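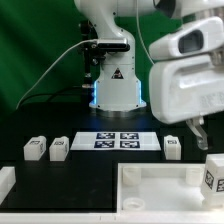 Figure 3. Workspace used for the re-registration trials.

4.2 Recovering the table frame after disturbance

The Tumance planner expresses every grasp target in the table frame, so any error in the camera-to-table transform is passed directly to the fingertip. In our earlier setup this transform was computed once per session and then held fixed. We replaced that step with a check that runs before each grasp attempt. The two-by-two marker board on the black tabletop defines the table frame, and the tags on the small white blocks are solved separately, each in its own object frame. Block poses are then expressed relative to the board, which removes the arm base from the chain during perception. The base enters again only when the target is sent to the Quan controller.

If fewer than 2 board markers are decoded, the last valid transform is kept and the attempt is flagged. Flagged attempts are reported separately in Table 2.

We collected 3000 attempts on the Jukondale task set, in batches of 200. The board was shifted by hand between batches by up to 8 mm, and the planner was given no notice of the shift. With the fixed transform, placement error grew with the size of the shift. With the per-attempt check it stayed at the level of the undisturbed batches, except where block tags were viewed at a steep angle. In those cases the solver sometimes returned the mirrored pose, a failure also seen with the Skarkik baseline. Section 4.3 treats this ambiguity.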